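February 2021, Tuesday

Spent the day on the kitchen cell again. Julián Pastor had left a note on the Wanness job saying the gripper kept stopping short of the microwave, so I loaded it up first thing. 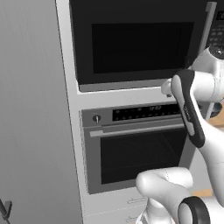
The fault was in the tool offset. When we changed the fingertips in September, somebody put the new length into the Praltix settings but left the old one in the arm's own file, so the two disagreed by 5 mm. I corrected the file, reloaded the model and sent the arm home before trying anything else.

Then the joint limits. The wrist had been given a tighter range than the elbow needed, and the planner kept taking the long way round. I opened it up by 2 degrees and ran the approach to the microwave door 64 times at half speed. It stopped short on 23 of them, all from the low start pose. Moved that start pose further back from the oven and ran the set again after lunch. No stops.

Contact settings on the finger pads still need doing. The friction value is whatever came with the Zument package and I don't trust it. Wrote to Julián asking for the figure they measured on the real pads.

Saved everything under a new name and kept the old file, as I lost a morning's work last time by not doing so. Oven handle tomorrow, then the drawers if there is time. Home by six, soup, bed early.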